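Does rolling clothes really save space, or have we all been had?
Travel Light board > Packing and luggage

wombatgate
Joined in April, 40 posts

I keep seeing the same advice on every packing page going. Roll, don't fold. You'll fit twice as much, no creases, life changed. My sister-in-law swears by it and has bought the cubes as well, the Killasent ones with the mesh lids, and she now talks about her suitcase the way other people talk about their kids.

I'm sceptical. A shirt is the same amount of cloth whether it's a sausage or a rectangle. Where is the extra room supposed to come from? I'm off for two weeks with a carry-on and I'd like to hear from people who have tried both and aren't selling anything.

nesrin_k
Posts: 398

Roller here, have been for years. The cloth is the same but the air isn't. A folded stack has air between every layer, and when you roll tightly you squeeze it out. Jeans and jumpers, folded. T-shirts, undies, light trousers, rolled. I get a noticeably flatter case.

Killasent cubes are fine, by the way. Overpriced but fine.

Trnka_S
Posts: 1008

You get a flatter case when you roll because you're paying attention when you roll. Press down on a folded stack with the same effort and you'll squeeze out the same air. I've never seen anyone test it properly. They compare a careful roll with a sloppy fold and then announce a winner.

Also, cylinders leave gaps between them. Go and look at a box of tins.

nesrin_k

Tins don't squash, Svetozár. Socks do.

Trnka_S

If the roll squashes flat then you've made a fold with extra steps.

wombatgate

This is more or less the argument I had at Sunday lunch. Glad to see it's universal.

Had a few things out on the bed today trying to settle it, starting with the navy things.

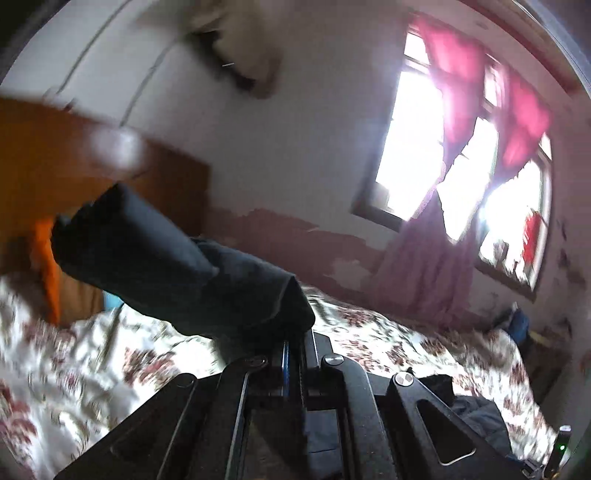

What's the best way to pack a jacket in a carry-on? Wear it onto the plane, and if it's too warm for that, lay it flat across the top of everything else and fold the sleeves in last.

That was what the lady at the luggage shop told me anyway, and it's the only tip I've had so far that didn't come with a product attached.

Berkay A.
Posts: 40

Wearing the jacket is the only one of these tricks that does anything, because the jacket is then not in the bag. Everything else is fiddling.

I'll say a word for rolling though. It isn't about volume for me, it's about finding things. With a stack I have to lift out six shirts to get at the seventh. With rolls standing on end I can see the lot. I did three towns on the Binenport ferry route last year and never once had to unpack the whole bag on a hostel floor.

Trnka_S

Now that I'll accept. Being able to find your grey t-shirt is a real benefit. "Twice as much space" is rubbish, and it's rubbish that gets copied from one site to the next by people who've never weighed or measured a thing.

MirceaD
Posts: more than I'd like to admit

Can I be the grump who asks about weight? Most of the carriers I use will put your bag on the scale. If rolling did let you cram in more clothes, you'd just be over the limit sooner. I was stung at Trakov for being a bit over, and the bag shut beautifully. Zipped like a dream. Cost me more than the shirts in it were worth.

nesrin_k

Depends who you fly with, Mircea. I've had my bag weighed maybe twice ever. Size frame every time though, so shape matters more to me than kilos.

MirceaD

Then you've been lucky, or you look more honest than I do.

wombatgate

What about creases? That's the other big claim. I've got one dinner where I need to look like I own an iron.

Berkay A.

Linen creases whatever you do. Cotton shirts come out of a roll with lots of small wrinkles instead of a few sharp lines. Some people prefer that. I think it looks like you slept in it.

nesrin_k

Steam from the shower, ten minutes on a hanger.

Trnka_S

I have tried the shower steam thing in a good many hotel bathrooms and all I've ever ended up with is a damp creased shirt. Fold it around a bit of tissue paper, keep it on top, hang it up as soon as you arrive. My mother did it that way and she had no cubes.

tarik_akgul
Posts: 2

New here. I used to do the vacuum bags, the Fragkou kind you squash by hand with the little valve. They do make things smaller, no question. Coming home I couldn't get the air out of one of them and had to sit on it in the departures hall. Wouldn't bother again for clothes. Good for a spare doona.

Berkay A.

Welcome Tarık. Those are the only product in this thread that changes the volume of anything, and look how it ended.

wombatgate

All right, where I've got to. Rolled the t-shirts, folded the trousers, and the good shirt is going on top with tissue. I packed it once all rolled and once all folded and the zip closed both times with about the same amount of swearing. I took out a jumper and it closed with none.

nesrin_k

One trial each, on a bag that wasn't full enough. Svetozár will have your head for that.

Trnka_S

I will. But I agree about the jumper.

MirceaD

Take the jumper. It's always colder than the forecast says.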